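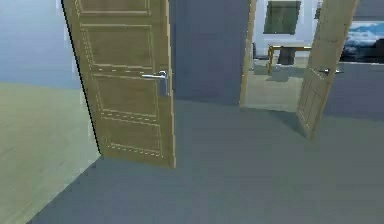

Speaker notes - Sharing a house with your parents again
Jerome Tagle, Ritthorpe library evening, Oct 12, 2024

Start slowly. Wait until people have sat down. Thank Estrella for the invitation.

Opening: Two years ago my wife and I moved with our son into my parents' house in Viltton. We said it was for one winter. We are still there. Pause, let them laugh if they want.

Point 1 - Money first. Speak about money before the first box is carried in. We did it too late, in September, when the heating bill had already come. It was a bill of 2000 and my father paid it without a word. I felt ashamed for a month. Now we have a shared account and each household puts in the same sum. (Do not give the sum, my mother is in the second row.)

Point 2 - The kitchen. Two cooks can use one kitchen, but not at the same hour. We eat at six, they eat at seven. On Sundays we all eat together, and my mother decides the menu. Tell the story of the fish soup, keep it short.

Point 3 - Closed and open doors. This is the part people ask me about most. In my parents' generation a closed door meant that somebody was angry. For my wife it means only that she is reading. We had to say this aloud to each other - it took 30 minutes and some tears.

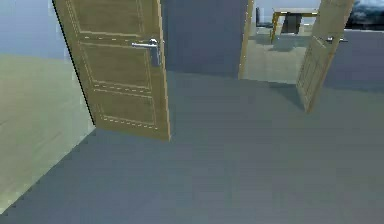 Slide 4: Two doors, both open

Ask the room: who knocks at home? Wait for hands. Do not comment on the answers.

Point 4 - The child in the middle. My son learned quickly which adult says yes to sweets. We agreed that the first answer counts, also when it is the wrong one.

If there is time: the weekend in Jusstead, when my parents went away and the house was too quiet for us.

Questions. Repeat each question loudly for the people at the back. Leave the handouts on the table by the exit.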